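How to get your teaching portfolio ready for a medical school promotion round

I've now been through promotion twice on the clinical teaching track, and the first time I made a complete hash of it. I left everything until April, thought my CV would do most of the talking, and spent a fortnight digging through old email for proof that I'd taught things I knew perfectly well I'd taught. So what follows is how I did it the second time. I'm at Villdale, in a family medicine department, and your own school's forms will look a bit different, but the bones are much the same wherever you go.

Start with the criteria, and print them

I know, I know. But do print them. Ours run to five headings (teaching, supervision, course design, scholarship and service) and I'd never properly read the fourth one. It turned out to include things like writing station scenarios for clinical exams, which I'd been doing for years and never listed anywhere. Go through with a pencil and put a tick by anything you can prove, a question mark by anything you did but can't prove yet, and leave the rest blank. Blanks are fine! You don't need every line for promotion, at least not at our grade.

Make one list of everything you taught

I use a plain spreadsheet with a row for each session. My columns are:

Term and year
Course or clerkship
Who the learners were (second years, residents, nurses, mixed)
What I did (lecture, small group, bedside, simulation)
Hours
Where the evidence lives

That last column is the one that saves you. Mine says things like "Brivik, evaluations tab" or "letter, blue folder". Brivik is the system our school uses for timetables and student feedback, and if yours is anything like ours, it drops old years from the main view, so you have to go into the archive and change the date range by hand. Export the lot while you're in there. I got 36 sessions out of it that I'd forgotten, mostly one-off clinic mornings.

Count hours honestly, but do count preparation if your form allows it. Ours has a separate box for it and I left it empty the first time round like an idiot.
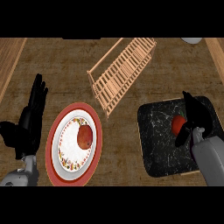 Next comes the teaching statement, and this is the part everyone dreads. Ours has a limit of 400 words, which sounds short until you're staring at the cursor. My first version was all "I am passionate about lifelong learning" and could have been written by any doctor in the building. What fixed it was starting with one session and saying what I do in it. I chose my procedures workshop and opened with hands, since that's where I start with the students too: before anyone picks up an instrument I ask them to hold one hand open over the table, empty, fingers close together and thumb out wide, just like the black hand on the left up there, and we talk about what each finger is going to be doing. It's a small thing, but a reader can picture it, and then you can go on to say why you teach that way and what you changed after feedback.

Get someone outside your specialty to read it. Mine went to a friend in pathology who crossed out every sentence she thought she'd read before. Painful, very useful.

Choose your feedback, don't dump it

You'll be tempted to attach every evaluation you've ever had. Please don't. I put in a one-page summary with the average scores by year, then 8 comments, and two of those were critical. Under each critical one I wrote a couple of lines on what I did about it. One student said my case discussions always ran over and ate into lunch (fair), so I explained how I'd cut a case and moved the wrap-up earlier. The feedback from my chair was that this page did more for me than the scores.

Ask for letters early

Give people almost two months if you can. When you ask, send a short note with three things in it: the deadline, the criteria, and a reminder of what you did together. That last bit feels like boasting but it's a kindness, as they really won't remember which year you co-ran the Joseph elective. I'd also include your draft statement so that their letter and your form don't contradict each other on dates. Mine did, the first time.

Putting it together

Our portfolios go up through Fetine, which takes one PDF and has strong opinions about file size. If it rejects yours, it's nearly always the scanned letters. Rescan them in black and white and try again. Put page numbers on the whole document, then go back to your printed criteria and write the page number next to each tick. I typed that up as a contents page and stuck it at the front.

Upload it in the morning if you possibly can. The help desk goes home at 5 and the system slows to a crawl on the last afternoon. And save the confirmation email somewhere sensible, you'll want the reference number when you ask where things have got to.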